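4.2 Open-Day Demonstration
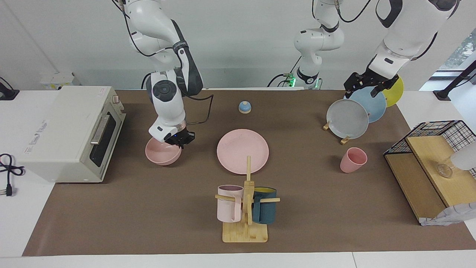
Figure 3. Kitchen station during the August open day.

Visitor sessions at the Cosdale site were run on the same two-arm station used for the trials in Section 3, under the Herkent controller and with no change to the grasp parameters. Each session lasted 85 minutes and was supervised by one operator. Visitors chose the next item from a printed list, and the request was entered by hand - the speech interface (Mira) was disabled after repeated false triggers in the crowded room. Bowls were taken by the rim, as with the pink bowl in Fig. 3, which left the interior clear but let the bowl tilt in the gripper. Plates standing on edge, such as the three at the back right of the mat, were approached from above. Mugs on the tree were requested more often than any other class.

Over the open day we logged 408 requests and 1,029 grasp attempts, the second figure including retries. The operator stopped the arms 5 times, in each case when a visitor leaned across the floor marking. These stops are excluded from the timing results in Section 4.3. Session logs were annotated by Eyerusalem Birhane using the Naidu coding scheme - retries on the same item were grouped under a single request.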